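4.2 Lace handling: gripper comparison

The third task group covers thin, flat, limp material. We selected shoe lacing and tying because both hands must hold tension on a single strand, release it in part, and re-grip it close to a rigid surface. Two grippers were compared. The Urkik is a parallel-jaw unit with flat silicone pads. The Tastberg has two curved fingers and a short opposed third finger. Both were mounted in pairs on the same arms and driven by the Innes controller at its default force limit. Human reference recordings were taken from a head-mounted camera, with low-top sneakers set side by side on a tiled floor, toes pointing away from the wearer. Figure 4a shows a lace held taut between the two hands across the top of the right shoe. In this grasp the contact points lie close to the upper eyelets, and the pull is mostly sideways.
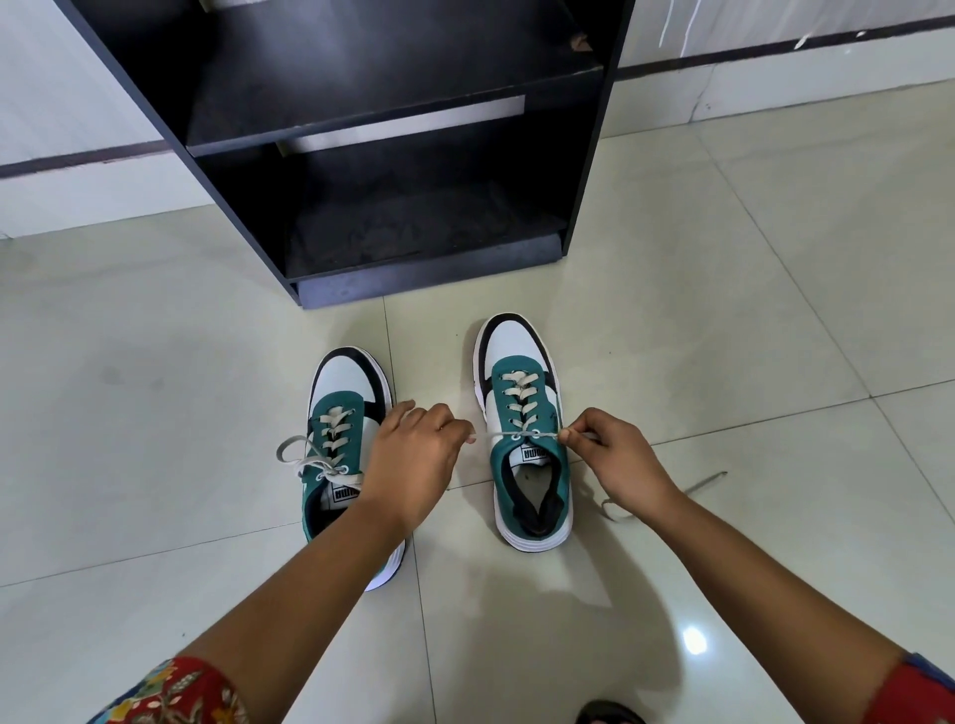

Does a wider pad make a flat lace easier to hold? Wider pads raise the holding force but make the first pick-up harder, as the pad edge touches the tongue or the eyelet panel before the lace is between the jaws.

The Urkik pads are 21 mm wide. Early tests with the lace lying against the tongue gave frequent double grasps, in which the jaws closed on the lace and a fold of the tongue together. Narrowing the pads to 8 mm removed most of these cases at the cost of more slip under steady pull. All results below use the narrow pads. The Tastberg fingertips were left as supplied.

A trial began with the shoe threaded and both lace ends free, and ended when a first crossing had been pulled down or when the controller reported a fault. In total 293 trials were run, split between the two grippers in alternating blocks so that lace wear would affect both in the same way. Laces were replaced when the weave at the tip opened. The shoe was not clamped. Clamping was used by Grolier in the earlier cable study, but it hides the case where the pull drags the shoe along the floor, and that case accounted for many of the Urkik faults.

Figure 4b is from the same reference recording and shows the left shoe being tied. Both strands are pinched and drawn upward, and the thumb of the right hand presses on the lace near the tongue. Neither gripper can reproduce this press while keeping hold of the strand. The Tastberg comes closer, as its third finger can be lowered separately, though the controller treats the contact as a collision unless the threshold is raised.
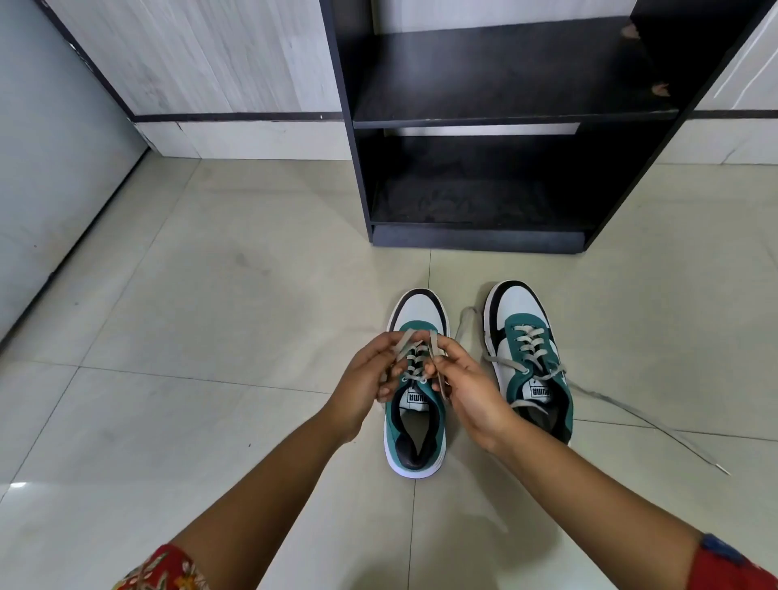
Birthe Blöndal

Shares 8 | Comments 2

Slip was measured from fingertip markers and a printed scale on the lace used in the robot trials. Under sideways pull the two grippers performed alike. Under upward pull the Urkik lost the strand more often, usually when the lace had twisted and met the pads edge-on. Rotating the wrist before closing reduced the effect but added time to each attempt. The Tastberg fingers tolerated the twist better and failed mainly at pick-up, where the third finger pushed the free end out of reach. We did not retune the Innes controller for either gripper, so these results should be read as a comparison at default settings. Bow formation is treated separately in Section 4.3.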